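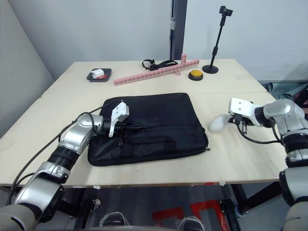
A black zippered bag with a front pocket, and the usual small stuff at the back of the table.

The Front Pocket Problem

Slim laptop bags promise to carry less. Then they sew on a pocket.

September 18, 2024

I have owned the same laptop bag for 2,191 days, which I know only because the receipt was still in it. It was folded into the front pocket behind a dead pen, a hotel key card from Brerudness and a packet of sugar. The computer the bag was bought for is gone. The sugar made it.

Bag makers don't like to talk about this. Open the fall catalog from Stosen and you'll find page after page of flat black zippered rectangles, each one described as a cure for clutter. The word "streamlined" turns up so often that I began to read it as a color. Every model has a front pocket, and in every photograph the front pocket is flat as a plate, with nothing in it at all.

Nobody I know owns a bag like that. People own bags with a charger in the front, and the charger makes a lump, and the lump keeps the bag from going into the gap it was bought to fit. At that point you have a padded sleeve with a growth on it, and you carry it by pinching it against your ribs.

The case for the slim bag goes like this. A laptop is a flat thing. It should travel in a flat thing. Anything else you need can go in your coat, your other bag or your desk at the other end. It is a neat argument, and it was made to me with great confidence at the Gusden luggage show in August, over a display of cases that had never had anything in them. I asked where the power brick was meant to go. I was shown the front pocket. I asked whether it would still close. It would, I was told, with a smaller brick.

I took one home anyway. The Stosen I bought cost 80 dollars and weighed 635 grams on my kitchen scale before I put a single thing in it, more than I expected from something sold on lightness. The padding is good. The zipper runs well and doesn't snag at the corners. I have no complaint about the main compartment, where the laptop goes in and comes out, and I'd be happy to stop the review there if the bag did too.

But it has the pocket, so I used it. For the first week I was strict: one cable, one pen, nothing with a plug on it. In the second week there was a meeting, and the meeting needed an adapter. Then came a set of earbuds and a phone clamp I'd meant to return. By the end of August I couldn't lay the thing flat on a desk without it rocking.

What interests me is how fast I stopped noticing. Clutter on a table is at least out where it can nag at you. A strap with a buckle, a tray with a couple of odd items in it, a toy somebody's child left behind — you see them, you feel a little bad, and once in a while you deal with them. Zip those same things into a bag and they become part of the bag. Nothing has been put away, it has only been given a handle.

The trade has an answer to this, and the answer is another product. Wanyama sells a set of inner pouches meant to bring order to the pocket. They are nicely made. They also take up room, so a pocket that once held a charger and a cable now holds a pouch that holds a charger, with the cable outside it. Two pouches in the front pocket is more pouch than pocket. I tried it for a few days and went back to the lump.

I did try the opposite approach, too. I spent an evening with the old bag and the new one on the dining table, took out everything, and sorted it into what I had used that month and what I hadn't. The first pile was small. The second included three pens, a set of keys to a filing cabinet I no longer have and a cable whose shape I didn't recognize. I threw most of it out and felt superb. Then I packed for a train trip and put the adapter back in, just in case, and a snack.

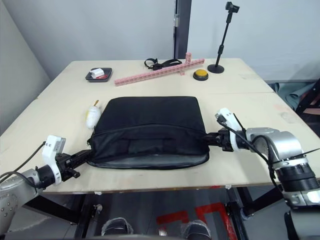
One reader, writing in after my spring column on backpacks, told me that I was blaming the bag for the owner. Her own slim case has had the same three things in its pocket for years, she said, and it lies flat because she empties it every night when she gets home, before she takes off her shoes. She added that a pocket is only a pocket, and that people who can't be trusted with one should buy a sleeve.

I've thought about that letter more than I'd like. She is right that the habit matters more than the stitching. I have also met very few people who have the habit, and a company that sells a bag on the strength of it ought to say so on the tag. "Lies flat if emptied nightly" would be fair. It would probably sell fewer bags.

And I'm not sure the plain sleeve gets us out of it. I borrowed one for a trip to Brerudness, no pocket, no handle, just a zipper and some foam. The laptop was fine. The charger went in my coat on the way out and in a paper shopping bag on the way back, along with a sandwich, and by the time I changed trains I was carrying more pieces than when I started. The sleeve looked wonderful. I was a mess.

So what would I buy? If you already have a bag and the zipper works, keep it. I see very little in this year's slim cases that wasn't in the ones from six years ago, apart from the price. If you do need a new one, take your charger to the store. Take the real one, with the cable wrapped the way you wrap it when you're late. Put it in the front pocket, close the zipper and set the bag down on a counter. Look at it from the side. Most of the ones I tried at Gusden would fail that, and the staff there weren't keen on my trying.

Ignore the number of slots inside the pocket. I have yet to see a pen in a pen slot after the first month. Look instead at whether the pocket opens wide enough for a hand, and whether you can see the bottom of it. A pocket you can see into has some chance of being cleaned out.

As for mine, the Stosen is by the door with the adapter in it, and the old bag is in the closet. I put the receipt back in the pocket.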